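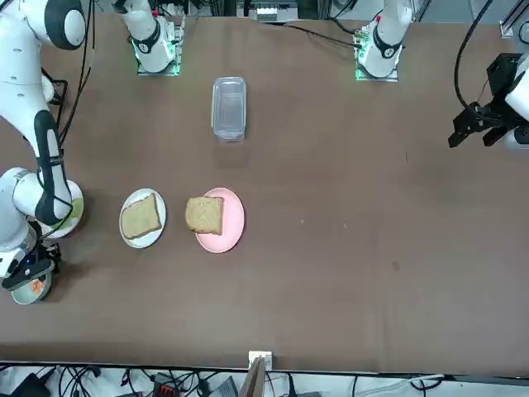

Kitchen & Table > Bread Storage > Reader Reviews

I've had the Gimora bread box since July, and I was sceptical, because our last one grew mould like it was being paid to. So far a seeded loaf stays soft for 3 days on the bench, which is a day better than the bag it came in! The lid does double as a cutting board, but it's a bit short for a proper sourdough (I still drag out the old board for those).

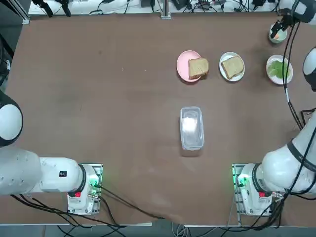
Brown tabletop, late morning

My neighbour Nazmiye Tatlı bought the bigger Osavar for $19 more and reckons hers seals tighter. I borrowed it for a fortnight and couldn't pick much in it, except that the Osavar is a pain to wash, with crumbs wedged in the hinge and no way to get the lid off.
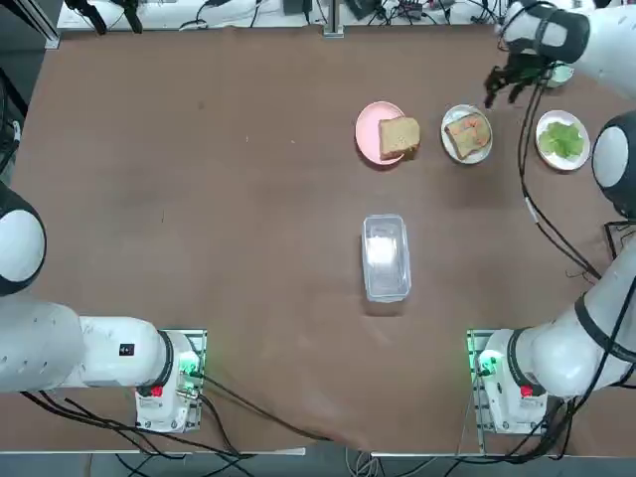 The Gimora lid lifts straight off, so it's a quick rinse and done. My one gripe is the colour. Mine was sold as cream and it's closer to grey. I'd still buy it again, just maybe in the green.

Filed under: Pantry, Bread, Tried at Home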